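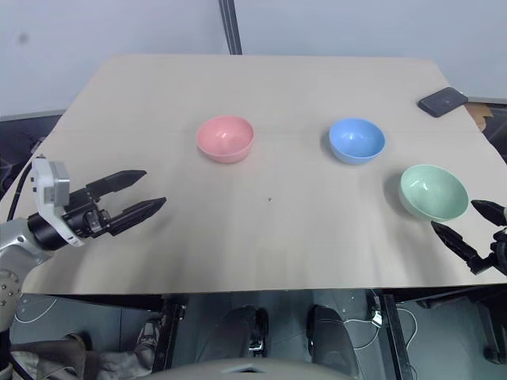 # Can I stack plastic bowls without them sticking together?

**Posted by viline_kitchen**

I have three plastic bowls, one pink, one light blue and one pale green, all the same style. I bought them from Temgate in June and use them for cereal and cut fruit. The cabinet shelf is too narrow to keep them side by side, so they have to be stacked.

The trouble is that after a night in the stack they grip each other. I have to twist hard to get them apart, and last week the top one let go all at once and hit the counter. I handwash and dry with a towel. Am I stacking them too soon, or is this just how plastic bowls are? I would like to keep them and not buy another set. Also, does it matter which color goes on the bottom?
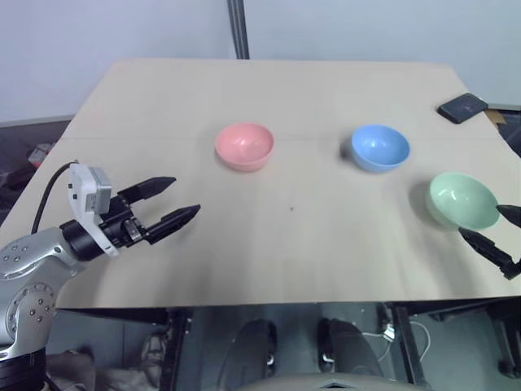

*Pink, blue and green, spread out on the table.*

3272 people found this page helpful

---

**nugroho18**

It is water. A towel gets most of it, but a thin film stays on the inside wall and around the foot. When you nest the bowls, that film seals the gap and you get suction.

What works for me:

1. Dry with the towel as you do now.
2. Set the bowls out on the table, well apart, for 30 minutes. Leave space between them so air can get around the sides.
3. Wipe the inside of each one again with a dry paper towel.
4. Stack them with a folded paper towel or a coffee filter between each pair.

If they are already stuck, don't twist. Put cold water in the top bowl and stand the bottom one in warm water for a few minutes. The outer one loosens a little and they come apart. Don't use boiling water on plastic.

Color makes no difference if they are the same size. I put the one I use most on top. 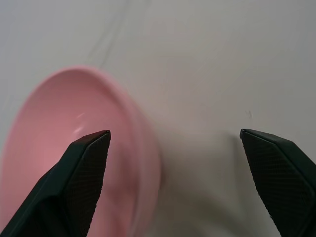 Check the rims too while you have them apart. If a rim is rough or has a nick, it can catch on the next bowl, and the paper between them won't help much. Run a thumb along the edge. A small burr can be taken off with a fine nail file, and then wash the bowl again before you eat from it.

---

**mirnel2923**

Mine did this and I just stopped stacking them. They go on top of the fridge now.

---

**viline_kitchen**

Thanks. I tried the coffee filters last night and they came apart fine at 7 this morning. Will try the cold water thing if they get stuck again.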